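Notebook, I. Rangel – fellowship application log
May 2026

Third draft of the Nirkden research statement finished. Limit is 944 words, currently over by 30. Cuts to come from the background section, which repeats the abstract almost line for line.

Comments from Tavares on draft 2: aims one and two overlap, host justification too thin. Merged the aims. Host paragraph now names the Irkholm group and the two methods I would learn there – still need a confirmed supervisor before the form will accept it.

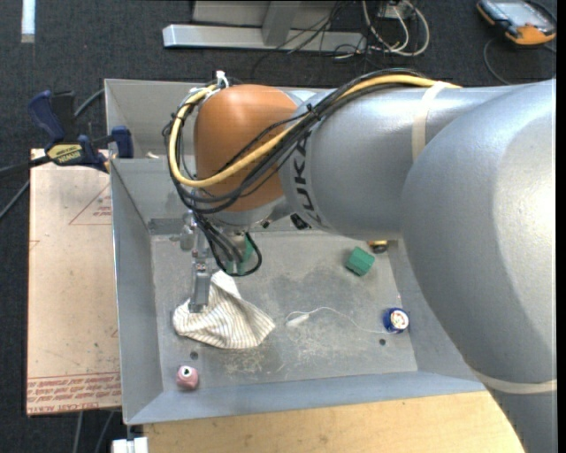

Budget page: travel entered as 494, insurance 99. The form rejects decimals and gives no error message, so the total just stays blank. Re-entered as whole numbers, saved OK.

Referees: two letters uploaded, third outstanding. Reminder sent with the new statement attached. Bondby letter from last November can't be reused, wrong template and addressed to the old program.

To do:
– cut 30 words
– transcript, certified copy
– ask Irkholm for the invitation letter on letterhead
– language certificate, check expiry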